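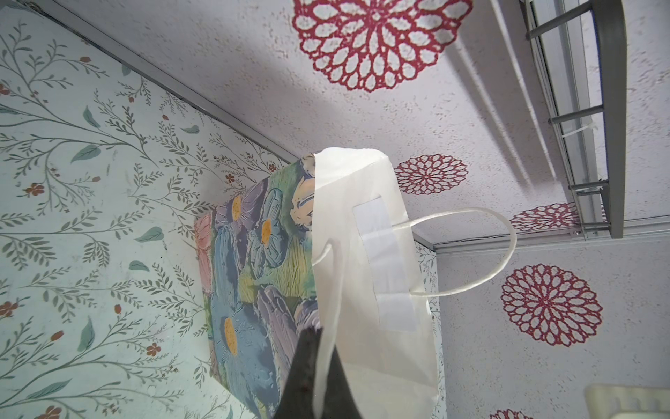 Huvthorpe Robotics Club
Minutes of the January general meeting
Wednesday, club room, started late

Chair: Palesa Pretorius
Minutes: club secretary

1. Last meeting's minutes

Approved with one change. The old minutes said the two-arm bench was "working." Two members objected to the word and it was changed to "powered up and moving." The chair asked that we keep to that sort of language until there are numbers behind anything stronger.

2. Bakery order project

The arms team reported on the bakery order task, our entry for the Samonte student challenge. The task as written: open a paper gift bag, put a croissant in it using tongs or the grippers, and leave the bag standing. The wrapped roll is an optional extra item.

The team ran the full task 27 times since the last meeting. They called 9 of those clean. The secretary asked what clean meant. The answer was that the croissant ended up in the bag. Asked if the bag was still standing in all of them, the team said in most. The chair pointed out that the Samonte rules want both, and that "most" can't go on an entry form. The team will go back through the logs and score every run again against the rules as printed.

It was also asked how many of the clean runs began with the bag already open. The team doesn't know. The start position wasn't written down for the first batch.

3. Bag handling

Long discussion. Paper bags crease where the fingers pinch, and a creased bag behaves differently on the next run. The team swaps bags when they look tired, which several members felt was a judgment call that could flatter the results. One suggestion was a fresh bag every run. The cost was raised, and the team said a used bag is closer to what a shop helper would face anyway. Palesa said she had never been handed a used gift bag in a bakery. Agreed: fixed number of runs per bag, chosen in advance and written on the sheet.

Handles came up again. A rope handle can swing across a wrist camera's view or snag a finger on the way in. The team would like to tape handles down on every bag. The secretary's view is that if we tape everything that moves, we're entering a contest for tape. The chair will write to the organizers and ask whether prepared bags are allowed. Until there's an answer, taped and untaped runs get logged separately. 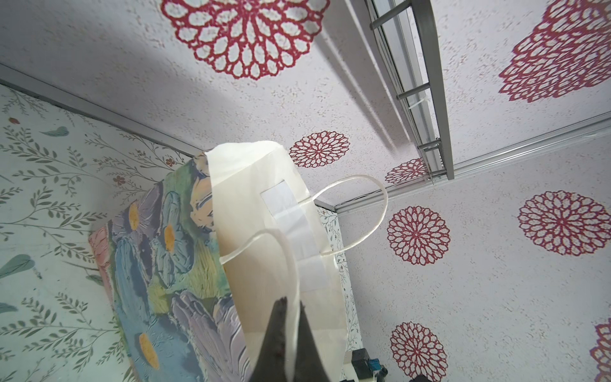

Patterned paper was next. The team's position is that busy walls and a busy floor make the vision side more robust, because the model can't lean on a plain background. Asked for evidence, they said it seemed better. There is no comparison against a plain bench, so the minutes record this as an opinion. A plain-wall test was requested in November of last school year too, by the same person, and never run. It is now an action with a name on it.

4. Cilby code

The team wants to move from our own motion code to Cilby, the shared package some of the other clubs use. The demo clip is impressive. It is also very short and has a cut in it. Two members tried installing Cilby at home and one got it running. The chair isn't against it but won't have it swapped in so close to the challenge on the strength of one clip. It may be tried on a separate branch, and the current code stays frozen.

5. Spending

Brundska quoted for softer fingertips. The team asked for 4 sets. Nobody could say what was wrong with the present fingertips apart from the creasing, and it's not clear softer ones would crease less. Approved: 2 sets, with a before-and-after test. The remaining request is held over.

The bread budget was questioned. Food props get stale and light, and a light croissant is easier to lift. Team to weigh them before each session and write it down. The strawberry tray may stay on the bench as a distractor, provided it's in the same place for every scored run or its position is logged. 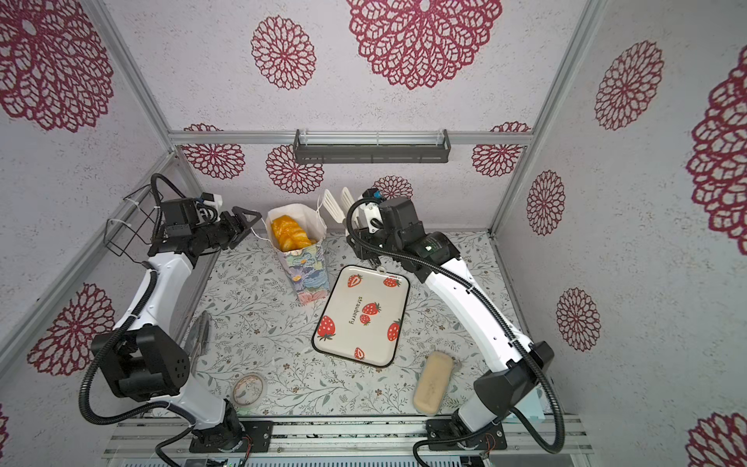
Bakery order bench: tongs, flowered gift bag with croissant, strawberry tray and wrapped roll.

6. Open evening

The school has asked for a live demo. The team is keen. The chair asked what visitors would be told about the success rate, and there was some silence. Agreed that the run sheet will be pinned up next to the bench, failures included.

7. Actions

Rescore all 27 runs against the printed rules: arms team
Letter to Samonte about prepared bags: Palesa Pretorius
Plain-wall test: arms team lead, before any further claims about wallpaper
Fingertip order: secretary
Kitchen scale: secretary will bring one from home

Any other business: the window by the bench still doesn't shut. Reported again.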